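April 1, 2022

Notes on the two-day Husgate plan, before I forget what we settled. Chae-won wants a draft she can send to the hotel by the first week of May.

Short version: two days is enough for the old town and the harbor, not enough for Akau as well. Akau needs its own overnight.

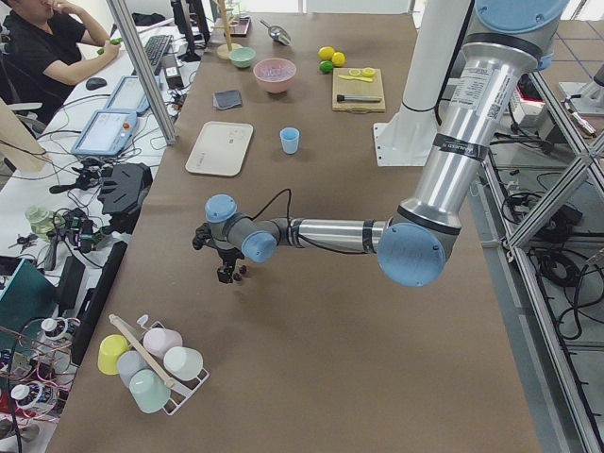
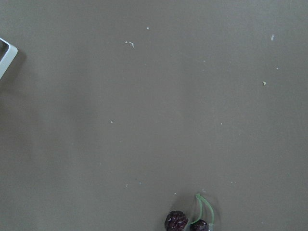

Day 1. Arrive before lunch, leave bags at the hotel, walk the harbor side first. Ye-ji timed the loop with stops and thinks it fits an afternoon if we skip the lighthouse. I agree on skipping it. The stairs are closed half the time and the view from the ferry ramp is nearly as good.

Day 2. Market early, then the 11 o'clock ferry across and back. Bus 191 from the landing to the hill gardens. Check the return times, the printed timetable at the stop was last season's. Dinner near the station so people can make a late train.

Budget: Su-bin has 300 per person without the train. That seems tight with the ferry in it. She's going to redo it with the group fare and see whether lunch on day 2 can stay.

Open items:

- Chalerm to call the ferry office about luggage. Their site says small bags only, no size given.
- Rain plan for the gardens. The museum is the obvious choice but it shuts early.
- Write up the walk from the station. My directions from last time send people up the steep side, fix that.
- Ask whether the hotel holds bags after checkout.

Left the Akau material in its own folder. Don't merge it into this one yet, the place names are still spelled two ways.

Elif Naz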